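Notes for the library talk: how a serial finds its book

Start slow, let people settle. Thank them for coming out in July when the porch is a better offer. Mention the coffee is at the back and the good cookies go fast.

I want to begin with how I first met The Lamplighters of Dralau, because I suspect a few of you met it the same way, out of order and by accident. I had part six. Only part six, out of a box at a yard sale, with the cover gone and somebody's grocery list penciled inside. It opened with a ferry already sinking and I had no earthly idea who anyone was, and I was so happy! I must have read it four times before I found out there was a part one.

(Pause here. Ask who has read it. If it's most of the room, skip the plot summary and go on to Troson.)

Short plot summary for everyone else: the city of Dralau sits on a river that changes direction once a generation, the year is 2097, and the lamplighters are the only people who keep a record of which way it ran. One of them finds a page missing. That's really all you need, and I promise I won't spoil the bridge.

Now, Troson. Troson was the little magazine that ran the story first, in monthly parts, and I do mean little. The print run for the opening part was 2000 copies, and plenty of those came back. You can feel the monthly deadline in the early chapters, the way each one ends with a knock at the door or a light going out. Read the end of part two aloud here, from "The oil was still warm" to the end of the page. Take your time with it. 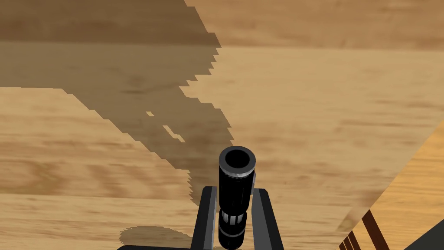 By part four the knocks at the door mostly stop, and I think that's where the writer began to trust us. The chapters get longer and stranger. There's that whole business with the tollkeeper's accounts, which readers wrote in to complain about and which is now everybody's favorite stretch (mine too, I'll admit it, though I skipped it the first time through).

Then the book. Mac Suibhne, the publisher, took it on after the serial finished and asked for cuts, and the version most of us own is the result, at 189 pages. If you've only read that one, you've missed the winter market completely, and also the aunt. I miss the aunt terribly. Hold up both versions here and read the two openings one after the other. Ask which they'd rather keep going with and let that run a while if people are chatty.

Something on Prudau, the sequel, but keep it brief or I'll be here till supper. It jumps ahead to 2477, the river is dry, and a good many readers never forgave it. I was one of them for years. I came back to it last winter with a bad cold and found I liked it very much, especially the letters in the middle, which only make sense if you remember the aunt. So whoever made those cuts did Prudau no favors.

Reading order, for the handout question that always comes up: serial text if you can get it, then Prudau, then the short book as a curiosity. Beginners can start with the short book and nobody should make them feel bad about it.

Questions. If it goes quiet, ask about the missing page and whether they think the tollkeeper had it. Finish by 8:30 so the chairs can be stacked. Remember to take the loose copy of part six home, not leave it on the lectern like last time.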